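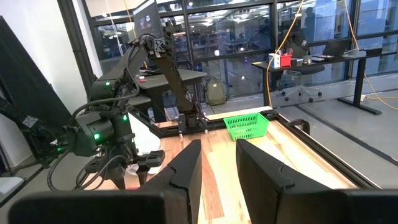 Photo: Uthai Srithong

Monday, May 30, 2022

What a day! The Tolero spot went out last night in the middle of the singing final and I have hardly put my phone down since. I was still in bed when I started reading the replies, and my tea went cold twice before I got as far as the kitchen.

I should write down the number while it's fresh: 3,131 mentions by nine this morning, and that's only the ones that spelled the name properly. Plenty of people wrote Tolerro or Tolaro, so the real figure must be higher. For a soft drink most of the country hadn't heard of at Easter!

The best bit is what they were talking about. We all thought it would be the goat. We spent weeks on the goat. But people have gone mad for the old man at the bus stop who says "go on then" and takes the can, which is about 3 seconds long and very nearly got cut. Somebody had already set it to music by breakfast. My sister sent me it without knowing it was ours (I rang her straight away and shouted).

Not all of it was kind. A fair few thought the tune was irritating, and I do see their point, having heard it every day since February. One woman wrote a really long post saying the whole thing made no sense unless you'd seen the bus shelter posters first, and she's right, it doesn't quite. I've copied her post into my notes because I want to bring it up when we plan the July one. I'd love to try a version that starts at the bus stop and lets him talk a bit more.

McKinnon were on in the same break, two slots after us, with the big glossy one with the choir. Lovely to look at. I watched it three times and I still couldn't tell you which of their sofas it was for. Asurari had theirs right before the results and I thought that was the cleverest of the night, all done in one go with hardly any words. I'm quite jealous of it. I'd have liked to see more people talking about it, but everyone was waiting for the results, so I suppose half of them were looking at each other and not the telly.

Podwood office by ten, everybody talking at once. Uthai had printed out his favourite replies and stuck them up along the corridor, all the way down to the loos, the rude ones as well. The client rang at eleven and was so pleased she forgot what she'd rung to ask. Then rang back at ten past and asked it (can we have the can bigger). We'll see.

Had a go at the report after lunch and got 8 pages in before I noticed I'd put last year's heading on every one of them. Fixed that. Still need the regional figures, and someone has to go through the complaints properly, probably me, and I don't even mind.

Walked home the long way past the shelter with our poster on it. Two lads were waiting there and one said "go on then" to the other when the bus came. I nearly hugged him!

Must ring the old man's agent first thing.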